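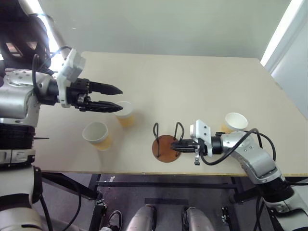 FOR IMMEDIATE RELEASE
Tue 19 October

Kedik adds countertop cup stand to its break room range

Wood base, wire loops, very small footprint. Orders open now.

Kedik, the maker of shelving and storage for shared kitchens, today added a cup stand to its Iltum line for offices, church halls, clinics and anywhere else people pour their own coffee. The stand has a round, flat base in reddish-brown wood with two upright loops of black wire, one on each side. Cups hang or rest on the loops. The middle stays open so a cloth can get in there.

Price is $7 a stand. Cartons of 60 for trade buyers, shipping from the Yau warehouse starting this week.

The idea came out of a long run of visits to small break rooms. Same problem almost everywhere – paper cups left standing around the table, half of them used, half of them clean, and no way to tell which. People take a fresh one to be safe. The sleeve runs out by lunch.

"We kept getting asked for a bigger cup dispenser," said Cheuk-hei Tang, product lead for the Iltum line. "Didn't want to make one. A dispenser hands you a new cup and then you're on your own. What people were missing was a spot to put the one they already had."

The stand was tried out over the summer at Zidine, a shared office building with 1,860 members and a kitchen on every floor. Kedik supplied the stands, Zidine's front desk team decided where they went. Most ended up at the end of the table and not by the sink, which was were Kedik had first suggested. The setup guide has been rewritten to match.

Zidine also asked for a base with no lip or rim. Early samples had one and it collected sugar. Gone in the final version.

What buyers should know:

Works with standard paper cups and most small mugs. Very wide soup mugs will not sit right.
Base is finished with a food-safe oil. Wipe with a damp cloth, do not soak, do not put in the dishwasher.
Wire loops lift out for packing and push back in by hand. No tools.
Felt pads for the underside are in the box, not attached. Please attach them, they take a minute and save the tabletop.
One color only for now. A pale wood base is planned but there is no date for it yet.

The first production run is about 800 stands. Trade customers who pre-ordered through the fall catalog will be filled first, then open orders in the sequence they came in. Kedik expects a second run before the holidays but is not taking deposits on it.

"It's a small thing – fits on a table you already have," Tang said. "Put it out, put the cups near it, people work it out."

Replacement loops will be sold seperately through the Iltum parts page. Existing trade accounts can add the stand to any open order until Friday noon. After that it goes on the next truck.

Samples are available to press and to buyers with a trade account. One per address please.

About Kedik
Kedik makes storage and serving pieces for shared kitchens. The Iltum line covers shelves, trays, hooks and now cup stands.

Press contact: Cheuk-hei Tang, Kedik, Iltum product team. Product photos and spec sheet on request.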